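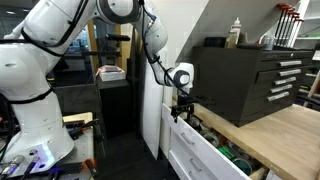
An open drawer under a wooden worktop.

Goncombe's repair grant: who is it for?

2018-10-11

Goncombe council says its new grant will help 1,574 households mend things at home instead of binning them. Each can claim up to 500 pounds, but only after filling in a 30-page form.

Councillor Zoia Levchenko calls the scheme "simple and fair". Tenants might disagree - they need a landlord's signature and 2 written quotes before they can apply.

Grukard, the firm running the scheme, would not say how many claims it expects to pay. The first money is due in December.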